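Home | Benches | Grippers | Spares | Contact

Urkerier Two-Arm Bench – setting up and looking after it

I've been keeping one of these going for a good while now, so this page is part sales pitch and part the notes I wish had come in the crate. The Urkerier is a bench with a rail frame and a pair of arms, and it's sold for fiddly cable jobs. You get the frame, the arms, two sets of fingers and a wrist camera for each arm. Price is £2,408, or £2,027 if you've already got a Rerivero frame to bolt it to.

Give it room! I'd leave plenty of floor on every side, because you will be crawling round the back with a hex key at some point. Overhead reels are lovely if you have them (I'm very jealous of anyone who does).
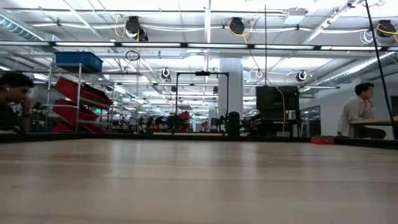
Level the top before you fit anything else. I do it with a long spirit level and the feet half wound out, then go round the frame bolts twice – they settle after the first week and you'll want to nip them up again. After that, run the Hetero calibration with the arms parked. It takes around 29 minutes, so put the kettle on.

Fingers next. Wipe the tips with a dry cloth, check both close evenly, and swap them as a pair. I changed mine in June and had only done one side at first, and the cable kept creeping out sideways. Silly mistake, and an hour gone.
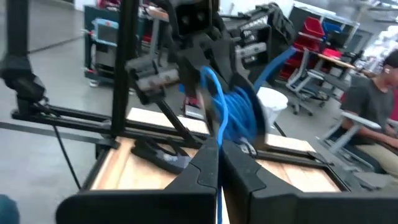
Fingertips closed on blue cable, with the spool just behind.

For thin cable, start with grip force at 6 on the Thorlacius controller and work up slowly. Keep slack wiring clear of the wrist joints, and look over the connectors whenever you change fingers. Spare tips are on the Spares page and I post them in pairs.

Page updated 25 July 2023 | Contact us | Back to top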